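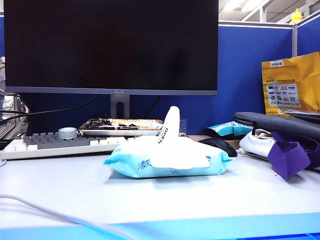 The Last Typists of Trirkham

When the Urbańczyk translation office opened in Trirkham, it had 3 rooms and nine typists, and every one of them had learned on a machine with ribbon. Radosław Nowicki still hits the keys as if the letters must go through two sheets of carbon paper. "My daughter hears me from the kitchen," he told me.

I came there in September to ask a simple question: does a person think differently when the typing is loud? Sigrun Öberg believes yes. She translates manuals for pumps and ovens, 2,000 words on a good day, and she says the sound keeps her in the sentence. Cosimo Testa, at the next desk, wears ear plugs and does not agree.

The office paid for quiet keyboards once. They stayed in use for one winter — then people began to bring their own from home. Radosław brought his in a bread bag.

At four o'clock somebody makes tea, and the typing stops in the whole corridor. Sigrun finishes her paragraph first.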